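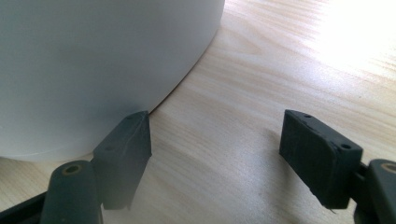
Umzug nach Grestton, Teil 2: Was alles weg muss

Im Oktober ziehen wir um, von Filton nach Grestton. Die neue Wohnung hat 38 Quadratmeter weniger als die alte, und im Keller gibt es nur einen Verschlag mit Lattentür. Es muss also einiges weg, bevor der Wagen kommt.

Angefangen habe ich mit den Büchern. Ich wollte 100 Stück aussortieren und bin nach drei Abenden bei 37 gelandet. Die Romane gingen leicht, bei den Reiseführern wurde es zäh. Einen über die Küste bei Clestumton habe ich zweimal in die Kiste gelegt und wieder herausgenommen. Die Karten darin stimmen längst nicht mehr, die Fähre fährt seit Jahren nicht. Behalten habe ich ihn trotzdem.

Küche

In der Küche ging es schneller. Doppelte Siebe, drei Korkenzieher, die Fonduegabeln ohne Topf. Schwieriger war der Kleinkram, der sich in Schubladen sammelt: Gummiringe, Ersatzschrauben für Möbel, die wir nicht mehr haben, Gebrauchsanleitungen. Die Anleitungen habe ich alle ins Altpapier gegeben - das meiste findet man im Netz.

Beim Müll selbst stellt sich die Frage, was wohin gehört. In Grestton wird anders getrennt als hier, Folie und Verpackungen kommen dort in dieselbe Tonne wie Dosen. Ein Treteimer reicht uns in der neuen Küche, für den Rest kommt eine Kiste auf den Balkon. 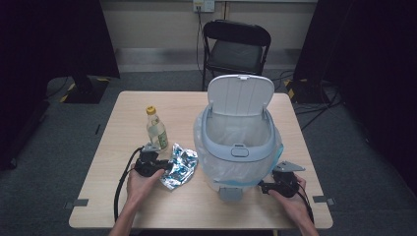
Shayne Ruawai schrieb mir nach dem ersten Teil, ich solle mit dem Keller anfangen und die Bücher zum Schluss machen, man werde beim Aussortieren mit jedem Tag strenger. Beim nächsten Umzug sei man sonst wieder bei denselben Kisten.

Für den Keller habe ich mir jetzt das kommende Wochenende freigehalten. Dort stehen noch die Skier, ein Regal von Ruddock, von dem zwei Böden fehlen, und mehrere Kartons, die seit dem letzten Einzug zugeklebt sind. Auf einem steht »Diverses«. Den mache ich als Erstes auf.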